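Ticket: Cordero 52 smart thermostat keeps dropping to 46 degrees overnight
Opened by: Dorian Le Goff
Product: Cordero 52, with the Hunedwood wall plate
Status: Open

March 14, 2018

Hi again, me with the cold house! I know the last ticket got closed after the firmware update, and for a few nights I really thought we had it. Then this morning I woke up, could see my breath in the hallway, and the display was sitting there cheerfully reading 46 with the little flame icon off. So I'm starting a new ticket and putting everything I've tried in one place, so that whoever picks this up doesn't have to dig.

What it does: the evening schedule runs fine, the heat goes down to 60 for the night like it should, and then sometime before morning the thermostat just stops calling for heat. No error, no beep, nothing in the app except a gap in the graph. If I pull the unit off the wall plate and snap it back on, it restarts and the furnace kicks in within a minute or so.

What I've tried so far: new batteries (twice, two different brands), factory reset, deleting the schedule and typing it all in again, and turning off the "learn my habits" thing, which I never liked anyway. I also moved the router closer. Your phone guy had me switch the cycle setting from fast to slow and back. Same result every time.

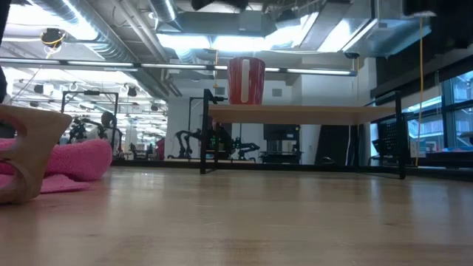 Next I went after the wiring, with the furnace breaker off before anybody yells at me. The red wire was a bit short and looked like it was barely making it into the terminal, so I stripped it back and seated it again. The white and green ones were fine. There is no C wire connected at my end, but there is a blue one tucked back in the wall that isn't hooked up to anything – could that be it? While I was at it I set up a cheap dial thermometer to compare readings, and for that I wanted something open that air could move around, like that little table with the light wooden top and the thin black metal frame. The two readings stayed within a degree of each other all evening, so I don't think the sensor is the problem.

The furnace itself is a Zisbridge, put in the December before last, and the tech who serviced it said it was in good shape. I jumped the red and white wires at the furnace like he showed me and it fired right up, so I'm pretty sure it isn't the furnace either.

So, three questions. Should I hook up that blue wire, and do I need to do something at the furnace end too? Is there a log on the unit itself I can send you? And if you're going to swap the thing out, can I keep the old wall plate? I just painted around it and I'd love to not do that again.

Mornings are best for calls.

Thanks!
Dorian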